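4.2 Comparison of jaw inserts on soft items

The rigid-object trials in Section 4.1 showed little difference between the two hand-held grippers once the stroke had been calibrated. Soft items were expected to separate them more clearly, as the contact area changes while the jaws close and the force at the fingertips is no longer a good guide to whether the item is held. We therefore repeated the protocol with fabric items only, using the Kaplan gripper with its standard smooth inserts, the same gripper with mesh inserts, and the Adine gripper with the silicone pads supplied by its maker.

All trials were recorded at the Ullville site. Operators were told to approach from above where possible, to close the jaws in one movement, and to lift the item clear of its support before moving sideways. No limit was placed on walking speed. Each recording was trimmed to begin when the jaws started to close and to end when the item was released or lost. After trimming, 2,947 recordings were kept, of which 851 used the mesh inserts. Recordings in which the wrist camera lost tracking for longer than 800 ms were set aside and do not enter any of the results below.

Camera placement was the same in all three conditions. The wide-angle lens sits behind the jaws and looks along them, so that both inner faces stay in view over most of the stroke. This has a cost with fabric. A bunched item can fill the space between and above the jaws and hide part of the room, which leaves the tracker with fewer usable features in the centre of the image. Figure 6 gives a view from the wrist camera with black fabric at the mesh inserts. 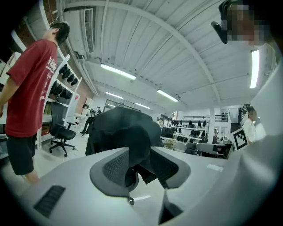
Figure 6. Wrist camera view, mesh inserts, black fabric item. A fiducial marker on a white card is visible near the right edge.

Why was the jaw opening not used on its own to decide whether a fabric item was held?
A thin layer of cloth compresses almost fully between the inserts, so the opening measured with a held item overlaps with the opening measured when the jaws have closed on nothing. The label was taken from the video and the opening was used only as a check.

Labels were assigned by two readers working separately. A trial was counted as a success if the item stayed between the jaws from lift to release, as a partial hold if it slipped but did not fall, and as a failure otherwise. The readers disagreed on 41 recordings, nearly all of them at the boundary between success and partial hold. These were viewed again by both readers together and given the lower of the two labels.

The mesh inserts gave the highest share of successes on loosely piled fabric. The smooth inserts performed almost as well on thick folds but tended to slip when only one layer had been caught. The Adine pads gripped single layers firmly, yet released them slowly, and the item often followed the jaw for a short distance after opening. This lengthened the release phase and would matter in any task that needs accurate placing.

Tracking loss did not follow the same order. It depended mainly on the size of the bunched part above the jaws and on the colour of the item. Dark fabric was the hardest case: it offers little texture to the tracker, and its outline is difficult to tell from dark grey jaw parts. Processing the same recordings with the Dulska tracker, which masks the gripper region before features are selected, reduced the number of losses but did not remove them, as the mask is fixed and takes no account of the item being carried. A mask that changes with the held item is left to later work.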